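The letter said the house on Bevan Street had a presence in it, and that for 3,000 dollars the presence could be asked to leave. Francine Tremblay read it twice at the kitchen counter and then looked up the sender, a company called Trindix, with an office in Warnby over a tire shop.

She had lived in the house for 11 years. In that time she'd heard the furnace, the upstairs toilet and the neighbor's dog. Her mother had died in the back bedroom, quietly, with the radio on, and had shown no sign since of wanting anything.

Still, she called the number. She wanted to hear how a person said such a thing out loud.

A man came over at four o'clock with a brass bell and a folder. He wouldn't take coffee. He walked through the downstairs with his chin up, like somebody trying to smell gas, and stopped in the living room by the gray sofa.

"She sat here," he said.

"Everybody sits there," said Francine. "It's the sofa."

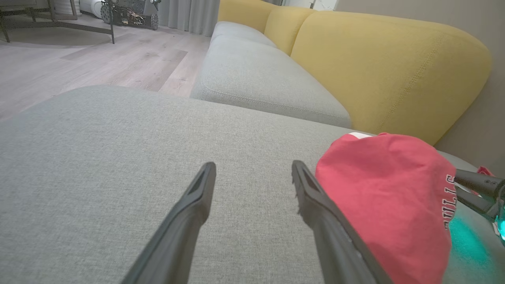
Her sister, on the phone that night, said that was exactly how he'd known about their aunt, too, and that Francine ought to keep her mouth shut for once and let the man work. He had told the sister things. He had known about the water. He had known there was a name with an L in it.

"Half the county has an L in it," Francine said.

"You always do this."

"What water?"

There was a long breath on the line. It was the lake, the sister said, or the flood, one of those. He hadn't needed to say which. She'd paid him 500 down and slept through the night for the first time since spring, and what did Francine have to say about that?

Francine had nothing to say about that. She thought of the sleeping pills her sister had started in the spring, and let it go by.

The folder he'd left was mostly letters from happy customers. A family in Sastlow had been bothered by footsteps. A widow had found her wedding ring in the sugar. Francine read them under the good lamp with a pencil in her hand, the way she used to go over the church accounts, and by the fourth letter she had underlined the same sentence four times. *I was a doubter, but my heart is lighter now.* Four people in four towns, and every one of them had put the comma in the same place.

She set the pencil down. The house ticked a little as it cooled.
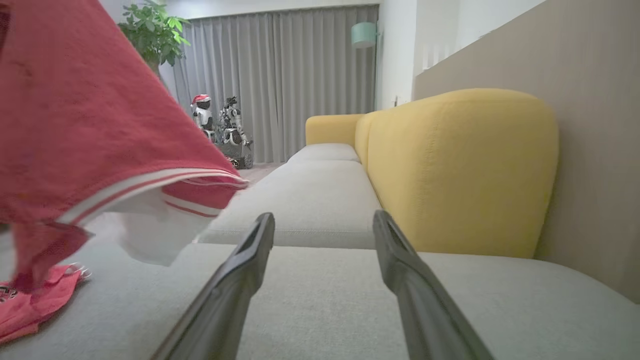
At 329 Bevan Street the nights in October were never really silent, and she made herself listen to this one properly. Furnace. Pipe. The dog, once. Then, from the back bedroom, something low that went on and on and could have been talking.

She went down the hall in her socks. She was annoyed to find that she was holding the pencil again.

It was the radio. The old one, on the shelf by the bed, turned down nearly to nothing – a ball game from the coast, late innings, no score. The man had gone in there alone while she signed for the folder. He'd had a minute, maybe more. It was a cheap trick and she was almost pleased with it.

She reached for the knob and saw the cord wrapped around the handle, the way her mother had always kept it when the radio was running on batteries. So there were batteries. Of course there were. He could have brought them in his pocket.

Francine pulled the chair over. She would call Trindix in the morning and say what she thought of them, and she would call her sister after that, or before. She slid the pencil behind her ear.

"Who's up?" she said to the room, and turned the sound a little higher.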